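Visit to the Tapley paper mill, Wurnton
2022-05-17

The Tapley mill opens its doors to the public once a year, normally in April. This spring the date was moved back while the river gate was being repaired. I went on the morning tour with 20 other people. Parking is in the field across the bridge, and the walk down to the mill takes a few minutes on a gravel path.

Leif Bergmann led our group. He started in the rag room, where cotton offcuts from shirt factories are sorted by hand. Buttons and seams have to come out before anything goes near the beater. The mill uses no wood pulp in its main line, although a small amount of hemp goes into the heavier sheets.

The beater is the loudest thing in the building. It runs for most of a working day on one batch, and Leif had to shout over it. He passed a jar of finished pulp around the group, and it looked like thin oatmeal. After that we went down a short flight of steps to the vat room, which has a wet brick floor. Wear shoes you don't mind getting splashed.

Beryl Naylor has been making sheets there since she left school. She dips the mold, lifts it level, gives it one shake in each direction and passes it across to be pressed onto felt. A good day is 3,000 sheets between two people. Visitors could try it with a small mold. Mine came out thick on one side and had a hole near the corner – I kept it anyway.

Drying is done in the loft. The sheets hang over ropes in small bundles, and wooden shutters on both sides are opened or closed depending on the weather. The loft is 100 feet long and has a low beam at the far end. In damp weather the paper can stay up there for more than a week.

The tour ended back on the ground floor. The shop sells seconds by weight, along with notebooks and a boxed writing set under the name Drunedia. I bought a bundle of cream seconds and a notebook.
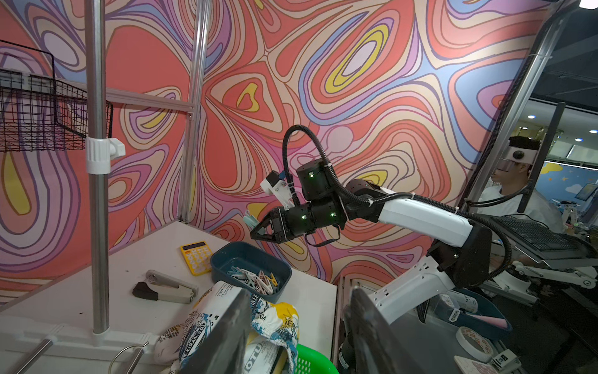 Does handmade cotton paper need any treatment before you write on it with a fountain pen? Most of what the mill sells has already been sized with gelatin, so ink will sit on the surface without spreading. The unsized sheets are marked with a "W" on the wrapper and are meant for printing.

Tea and cake were served in the old counting house. The next open day will be posted on the board by the bridge, and places on the morning tour have to be booked at the shop.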